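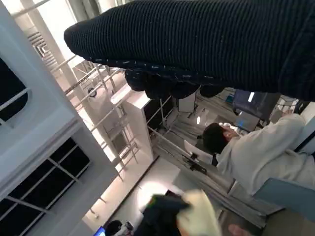

Navy rib, hem edge. White flecks.

Tuesday, October. Started late, machine 3 was still full of somebody's towels.

Wash trial on the dark knits, continued. Question is the same as last week: are we looking at pills (the garment's own fiber, balled up) or lint (somebody else's fiber, stuck on). By eye I can't tell them apart on navy. Lint roller takes off lint and leaves pills, mostly. So roll first, then look, then grade. I've been grading and then rolling, so last week's grades are no good for anything except the Conilix yarn, which I did in the right order by accident.

Samples today:
Grorico rib, navy, lot 404
Grorico rib, charcoal, same lot supposedly, tag missing
Conilix plain knit, navy
Control - old Stovstead blank, washed to death already

All inside out except the control. Cold, short cycle, 50 g of liquid soap weighed on the small scale. Powder left chalky streaks on the charcoal last time and I graded them as pills for half a page before noticing. Crossed out now.

10:40. First load out. Grorico navy: body looks clean after rolling, hem does not. Same on both swatches. Hem has a doubled edge so it rubs on itself and on everything else. Cuffs not as bad as I expected. Conilix fine all over but it's a tighter knit and it has no hem to speak of, just a cut and bound edge, so not a fair comparision. Need to ask Athanasiadis if they can send the Conilix with a proper folded hem. They will say four weeks.

Dalva's point from yesterday, writing it down before I lose it: pills need an anchor. Loose fiber works out, tangles, and hangs on by a few long strands. Shave it and you cut the anchor, but you also raise new fuzz, and the next crop comes sooner. She wants a row of shaved swatches next to unshaved, same number of washes. Good idea, means more fabric. We have enough navy for it, not enough charcoal.

Hand comb vs battery shaver: comb is slower, snags on rib if you go across. Go along the ribs only. Shaver left a thin spot on the control near the side seam, my fault, pressed too hard. Hold the cloth flat on something firm. Not on your knee.

Noon. Crumb brush-off, small side test for the care label people. Toast crumbs on ribbed knit. Dry crumbs sit in the grooves and brushing sideways drives them down. Brushing along the rib lifts most of it. Tape picks up the top layer and leaves the rest. Shaking beats both, should have tried that first. Light toast makes finer crumbs than dark, which I didn't expect, and the fine ones are the ones that look like pills from arm's length. So crumbs are now a third thing to rule out before grading. Wonderful.

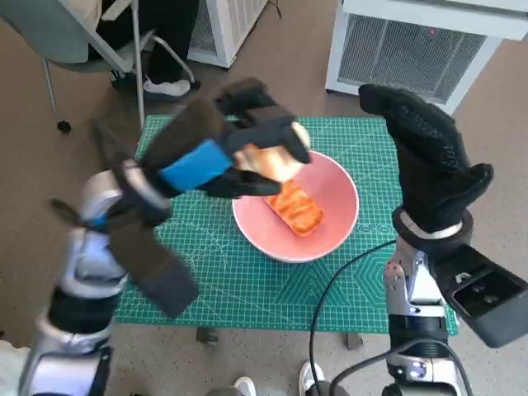 Toast at the pink bowl, green mat.

Don't use buttered. Grease spot on one charcoal swatch, it's out of the set.

2:15. Second load. Put the control in with the navy to see if it sheds onto it. It does. Pale fuzz on the Grorico hem straight out of the drum, came off with the roller, so lint. That accounts for a good part of what I called pilling last week. Mesh bags for everything from now on, one swatch each. We have 13 bags if the torn one gets stitched.

Dryer: skipped it. Flat on the rack by the window. Somebody moved the rack next to the heater again, moved it back. If the charcoal comes up short, that is why.

Grades so far, after rolling, 5 is best:
Grorico navy body 4, hem 2
Grorico charcoal body 4, hem 3
Conilix 4, no hem
Control 1, leave it in anyway

Two people should grade these without seeing each other's sheet. Dalva graded the Grorico navy hem 3 and I had 2. She uses the lamp from the side, I use the window. Pick one. I vote lamp, window light is gone by four at this time of year.

To do
- stitch mesh bag
- email Athanasiadis re folded hem, and the missing charcoal tag
- cut shaved / unshaved row, navy, mark the corners with thread and not pen, pen washed out
- clean lint trap on 3 BEFORE loading, it was packed
- redo last week's grades, or tear the page out
- new roller sheets, down to the last few

Rack stays where it is overnight. Third load tomorow.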